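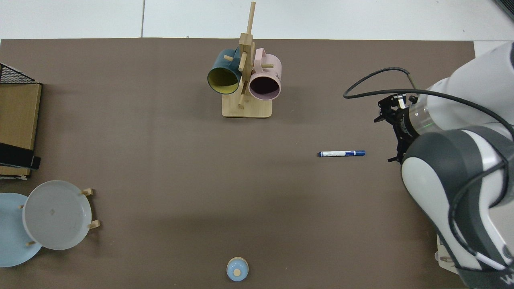
Break room and back hall – walk-through checklist, Vultstead building, ground floor
May 2025

Same form as January, comments added as I went. OK / FIX / WATCH. Anything marked FIX gets a ticket before you leave the floor, don't save them up.

1. Exits and hallway

1.1 Both doors open fully from inside, no key – OK.
1.2 Exit sign lit on battery test – OK front, FIX back. Back one goes out when you hold the button. Battery, probably. Same note as January so the ticket either got closed early or never opened.
1.3 Hall clear wall to wall – FIX. Flattened cartons from the Kekach delivery leaning by the back door again. Moved them myself. They will be back.
1.4 Door closer on stairwell – WATCH. Shuts but slow, latches on the second bounce. Adjust screw is painted over.
1.5 Evacuation map current – FIX. Still shows the old storage wall.

2. Fire equipment

2.1 Extinguisher on bracket, pin and seal in, needle in green – OK at the sink end. OK by the stairs.
2.2 Tag initialed monthly – FIX. Two months blank on the stairs one. If you looked, initial it.
2.3 Smoke alarm test – OK, loud. Warn the people next door first, I forgot.
2.4 Nothing stacked near sprinkler heads – WATCH. Top shelf in the closet is creeping up. Put tape on the wall for a max height line.
2.5 Fire blanket by the microwave – OK, pull tabs reachable.

3. Outlets, cords, small appliances

3.1 GFCI by the sink, test and reset – OK left. FIX right, trips but wont reset. Taped over and tagged, do not use.
3.2 Space heaters – FIX. One under the corner desk, Grudix, label says 2000 watts. It was on a power strip along with the coffee maker. Unplugged, heater tagged. Heaters go straight in the wall or they go home.
3.3 Cord condition – WATCH. Toaster cord flat near the plug, no copper showing. Recheck next round.
3.4 Power strips not daisy chained – FIX, one pair behind the fridge.
3.5 Fridge pulled out and coil dusted – not done, needed a second person.
3.6 Microwave door seal and latch – OK. Dirty but that's section 5.
3.7 Panel in back hall, door closes, clear space in front – OK. Breaker list is in pencil and half of it unreadable, needs redoing. 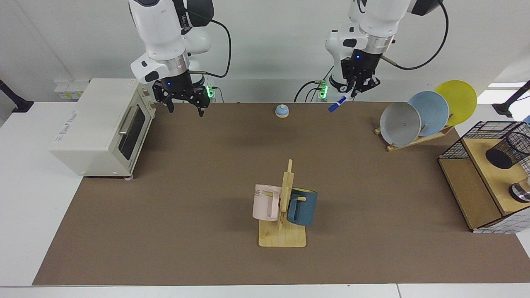
Nobuhle Mathebula asks whether the dead GFCI in 3.1 is on the same breaker as the fridge, and says please don't let anybody kill that breaker without emptying the freezer first. She also wants the heater rule posted in writing this time, on the inside of the closet door where people hang their coats.

Reply to that: don't know yet, the panel labels don't say. Farías electric is due in to trace it, will ask them to do the exit sign the same visit. Heater notice typed, goes up tomorrow.

4. Floors and trips

4.1 Mat at sink lies flat – FIX. Corner curled. Flip it or bin it.
4.2 Wet floor sign available – OK, behind the door. Was folded under a mop bucket.
4.3 Leaks under sink – WATCH. Ring on the cabinet floor, dry to the touch. Left a paper towel under the trap, look at it in a week.
4.4 Threshold strip at back door – FIX, 2 screws missing. Caught my shoe on it.
4.5 Step stool feet – OK. Nobody stands on chairs, please, saw it again.
4.6 Hall lights – OK except the one over the coat hooks, flickers.

5. Hygiene and chemicals

5.1 Spray bottles labeled – FIX. One clear bottle, blue liquid, no label. Poured out and tossed.
5.2 Bleach and ammonia products apart – OK now. Were side by side.
5.3 Fridge temp – OK. Thermometer was buried behind the milk, moved to the middle shelf.
5.4 Hot water at tap – OK, runs hot after a minute. Bit too hot maybe, ask about the mixing valve.
5.5 Sponge, dish towels – changed both. 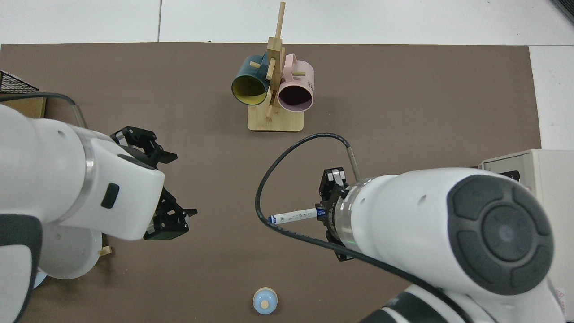

5.6 Trash lids closing – WATCH, hinge on the tall one going.
5.7 Soap and paper towels stocked – OK. Order form says 2000 towels per case, reorder when the last case is opened, not when it's gone.

6. First aid

6.1 Kit in place, sealed – FIX. Seal broken, no entry in the log.
6.2 Contents – box of 100 bandages down to a handful, burn gel expired, gloves ok. Gauze fine. Refill list sent.
6.3 Eyewash bottle – in date, OK.
6.4 Emergency numbers posted – FIX, old front desk number. Crossed out and wrote the new one by hand, needs a clean print.

Open from January and still open: 1.2, 3.7, 4.4. Next walker please start with those, then recieve the rest of the keys from the front desk – the closet one sticks, lift and turn.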